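Skulodport sleeper to gain second dining car from March

The overnight service between Lodance and Skulodport will run with a second dining car from March, following the completion of refit work at the Kamath depot. The operator, Skistance, confirmed the change in a notice to booking agents.

The additional vehicle is a former day saloon, stripped to the bodyshell and rebuilt with a galley at one end and seating for 38. It will be coupled directly to the existing dining car so that both can be supplied from a single cold store. Until now, passengers in the rear sleeping cars have been allocated the late sitting by default and have had to walk the length of the train to reach it.

Under the revised timetable, dinner will be served in two sittings, the first beginning at 18.30, shortly after departure from Lodance. Passengers will be assigned a car and a sitting when they book. Changes can be made up to the day before travel, subject to space. Breakfast will remain unreserved and will be served in both cars from 6.45 until the train reaches the outskirts of Skulodport.

Mandla Mofokeng, head of rolling stock at Skistance, said most of the work had concerned the electrical supply. The galley uses induction hobs in place of the gas rings fitted in the older car, and the load could not be carried by the original generator van. A replacement van with a higher output has been on test between Kamath and the coast. The older dining car keeps its gas equipment for the present season and will be converted when it next falls due for overhaul.

The train will be lengthened to 18 vehicles as a result. Platform 2 at Kamath is too short for the new formation, and passengers joining there will be directed to the front eight coaches. Station staff will have a list of compartments, and heavy luggage should be handed in before the train arrives.

Fares for standard sleeping compartments are unchanged. Dinner continues to be included for passengers in suites and may be added to other tickets at the time of booking. Iveta Vondráček, who manages reservations, said tickets already issued for travel after the change would be honoured with the sitting printed on them, and that new seat numbers would be sent out separately.

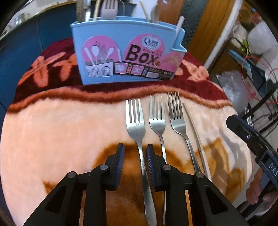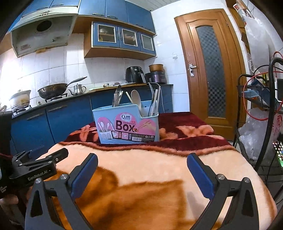
Compartment fittings are also being revised during the same depot visits. Mattresses in the lower berths are being replaced and the reading lamps rewired to a separate circuit, so that they stay lit when the main lighting is dimmed. Each berth will be supplied with a thick plush blanket, of the sort draped over the table in the second photograph, in addition to the existing quilt. Work on the sleeping cars is expected to continue after the dining car enters service, and passengers may find both old and new fittings on the same train.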